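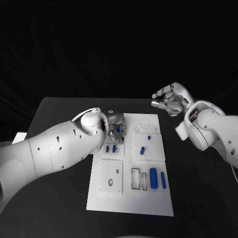
Figure 1. Board on the bench, with a small blue peg standing on it.

Handout 6: Peg and Block Boards
Fits, clearances and the order of work
Course notes, Rasimska Bench Methods
Prepared by Crescencio Aguirre. Revised Thursday, July 17, 2025.

1. Scope

These notes cover the handling and placement of parts on a flat assembly board. They assume you have read the handout on measuring holes and shafts. Threaded fasteners and press fits come later in the course and are left out.

An assembly board is a flat panel carrying plates with holes or slots, plus a set of loose parts that go into or onto them. The work is simple to state: pick up a part, bring it over its seat, line it up, lower it, let go. Most errors occur in the third step and are noticed in the fourth.

2. Terms

Seat: the hole, slot or recess that receives a part.
Clearance: seat size minus part size, measured across the same direction.
Lead-in: a chamfer or rounded edge on the part, the seat, or both.
Offset: sideways distance between the center line of the part and the center line of the seat.
Tilt: angle between those two center lines.
Jamming: the part stops because the applied force points the wrong way. Changing the direction of the push frees it.
Wedging: the part stops because two contact points hold it across the seat. Changing the push does not free it; the part has to be backed out.

Students mix up the last two every term. Check which one you have before pushing harder.

3. Round parts

A round peg has no required rotation about its own axis. Only offset and tilt matter. With a lead-in, the peg will find the hole if the offset at first contact is smaller than the width of the chamfer. Without one, the offset must be smaller than half the clearance, assuming zero tilt.

Grip the peg on its upper part and leave the lower end clear. Fingers placed too low reach the board before the peg is down, and the last of the travel then has to be done with a second grip or by pressing on the top face.

The usual search when the hole is missed is a small spiral with light downward force. Keep the peg on the plate surface and do not lift between turns. A slight deliberate tilt at first contact also works: the low edge of the peg drops into the hole, and the peg is then brought upright. Keep the tilt small. Wedging becomes likely if the peg is pushed down before it is straight.
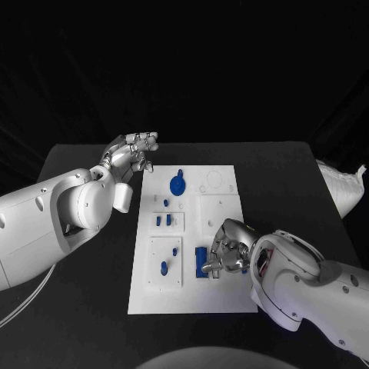
4. Blocks and other parts with corners

A rectangular block adds rotation about the vertical axis. A block that is centered but turned will rest on its corners and rock. Correct the rotation first, then the offset. Doing it the other way round means the offset has to be corrected twice.

Hold a block across two parallel faces. A grip on adjacent faces turns the block as the fingers close. For a tall block, take hold above mid-height if it is to be lifted and near the base if it is only to be slid along the board. Sliding a tall block from the top tips it over.

Where a part carries a knob or handle set away from its center, lifting by the knob tilts the part. Use the knob for turning and the rim for lifting.

5. Order of work

5.1 Clear the seats before handling any part.
5.2 Place parts farthest from you first. Reaching over seated parts is the most common cause of knocked pegs.
5.3 Among parts at the same distance, place short ones before tall ones.
5.4 When two hands are used, one works and the other stays raised and clear of the board, unless the part needs support from both sides.
5.5 Do not pass a part from hand to hand above an open seat.

Item 5.3 is sometimes disputed. Marcelino Miranda's section at Testlow places tall parts first so that they can serve as position references. That is acceptable on wide boards. On a narrow board it costs more in blocked access than it returns.

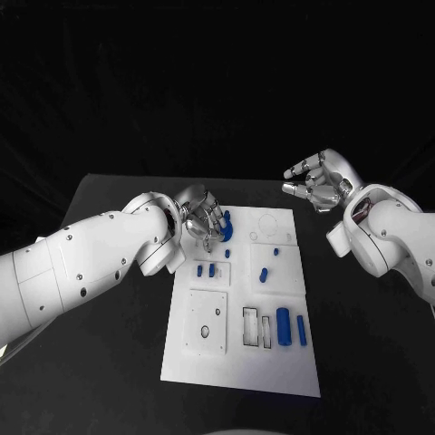

Figure 2. White plates, holes and slots, with blue pegs and cylinders.

6. Recording

Enter each placement on the Cendbridge sheet as one of the following:

S: seated on first attempt
R: seated after search or regrip
J: jammed, freed by changing the push
W: wedged, backed out
D: dropped or knocked

Record one code per attempt. A peg that wedges, is backed out and then seats is written W, S on the same line. Blank cells are treated as missing and are not counted as failures.

Worked case: 100 placements entered, 84 coded S. First-attempt rate is 84/100, or 84 percent. The remaining entries are broken down by code before any comment is made on technique. A high R count with few W entries points to poor alignment at first contact. A high W count points to tilt.

7. Before the next session

Read Sepúlveda, section on chamfer geometry, up to page 248. Bring the completed sheet and your own calipers. Problems 1 to 6 are due at the start of the session. Show units on every line.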